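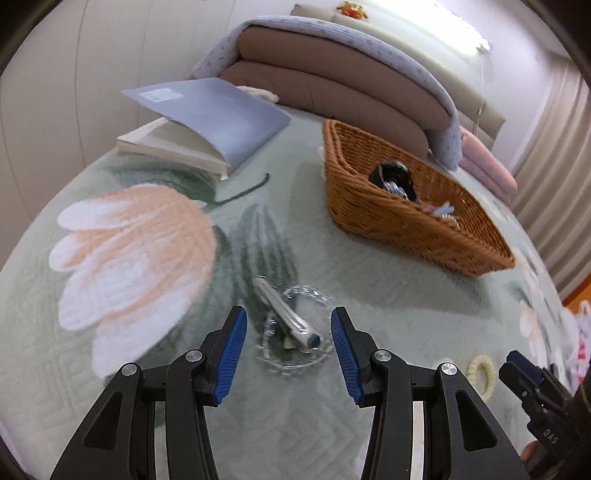
A glass dish and a pen on the green coverlet.

I've gone back to writing letters! Real ones, on paper, to my old neighbors in Breltow, and I'm hooked. My rule is 15 minutes before bed and no crossing out (okay, I cross out a little). The first one ran to five pages and was mostly complaints about the parking in Cismont, but I got two back, so somebody must like parking.

If you want to try it, start with whoever you owe a thank-you. I still owe one from last March, which is embarrassing. Stamps are at the front desk, and if you'd like a pen pal in Breltow, drop me a note and I'll match you up.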